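Unit 2: Keeping stock in a small shop
Notes for week two. Tutor: Delyth Kemeys

Stock is money you have already spent. Until a customer buys the item, you can't use that money for rent, wages or anything else. Most small shops that get into trouble are still selling goods — they have simply tied up too much cash in things that move slowly.

Key terms

Opening stock: the value of goods held at the start of the period, at cost price.
Closing stock: the value held at the end, also at cost.
Cost of sales: opening stock plus purchases, less closing stock.
Lead time: the days between placing an order and being able to sell the goods.

Use cost price throughout. Students lose marks every year by mixing cost and selling price in the same sum.
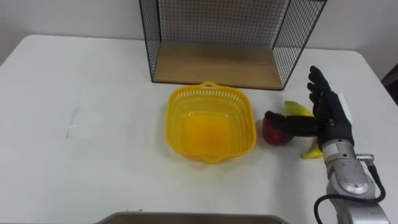
Multamgate, Aug 9, 2019

The case for this week is Bakos, a gift and stationery shop run by Mererid Lougher. She opened the month of July with stock worth £3000 and bought goods for £596 from her main supplier, Nekamlow. Lead time on a Nekamlow order is 14 days. She counts her stock after closing on the last day of the month.

Mererid reorders when she notices a gap. With a lead time that long, the gap stays there for a fortnight. A reorder level fixes this. Take the most you expect to sell in a day, multiply by the lead time in days, and order when stock falls to that figure. If she sells at most 2 notebooks a day, the reorder level is 28.

Dead stock is a separate matter. Cards for a season that has passed take up space and rarely sell at full price. Mark them down early. The loss should be taken in the period when you know about it — see Pringle's handout from Unit 1 on prudence.

For next week

Read the Bakos accounts and work out cost of sales, using a closing stock of £2,400. Show your working. Hand it to Ruairi Pringle before the seminar.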